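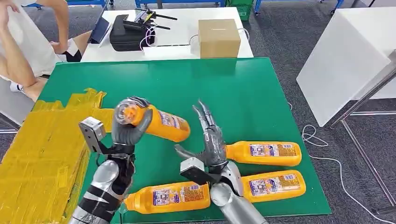 22 September 2021
Notebook: hands comparison, bottle task
Written by Perihan Avcı. Please correct me in the margin if something is wrong.

Aim for today: compare the two finger settings on the humanoid hands with the orange bottles on the green mat. Setting A is the one we used since July (slow close, low current limit). Setting B is from Oğuzhan, with faster close and the limit raised after first contact. Controller is the Gusix box, same firmware as last entry. I did not touch the wrist modules or their brackets.

Bottles lie on their side at the start, never standing. The operator picks one, turns it a little, puts it back. We do the left hand first and then the right hand, and the other hand should stay open and away from the mat. This last point is difficult for new operators. They like to bring both hands near, and then the knuckles come over the bottle which is next in turn.

Setting A, left hand: 14 picks, 3 drops. All three drops were by the neck end. The bottle is narrow there and the fingers close on each other before they close on the plastic. When the hand takes the bottle by the base it holds very well, also tilted.

Setting B, left hand: 14 picks, 2 drops. I expected a bigger difference. One of the two I would not count against the setting, because Nurhan stopped the arm by the pedal and the hand opened at the stop. I left it in the table with a star. The other one was again at the neck.

Squeezing: with B the bottle body gets pressed in at the moment the limit goes up. It comes back when released, but the label has wrinkles now on the one we use most. Hülya asks if we can raise the limit in steps. Oğuzhan says yes, it is one line in the config, he will do it tomorrow morning.

Right hand: only setting A so far. The thumb comes late. I measured the delay from the log and it is 300 ms behind the other fingers, on the left hand I can't see any delay at all. At first I thought it was the cable, so I changed it with the spare one, and it stayed the same. Kevser thinks the thumb offset was not saved after the last calibration. To check before anything else is tried on this side, otherwise the comparison between left and right has no meaning.

Head camera: the view is good for the mat, but when the hand holds a bottle by the base the fingers cover the contact place. I would like to see the thumb pad at the moment of closing — from the head it is not possible. The wrist view shows it better, but the exposure is too bright on the green. Somebody lowered the gain for the Claronine test and I put it back by mistake. My fault, sorry. The value is now written on the paper inside the cabinet door.

Mat: it moves a little when the fingers push down before closing. I pressed the edge flat again between the series. Double-sided tape would be better, Hülya has a roll from the Grasau visit.

Still open
Thumb offset, right hand (Kevser)
Limit in steps, then repeat B left (Oğuzhan, me)
Fix the mat
Ask Nurhan if the pedal can stop the arm without opening the hand

Added later: Kevser looked in the file and the offset is zero, so she was right. New calibration is running now. I will not start the right hand series today.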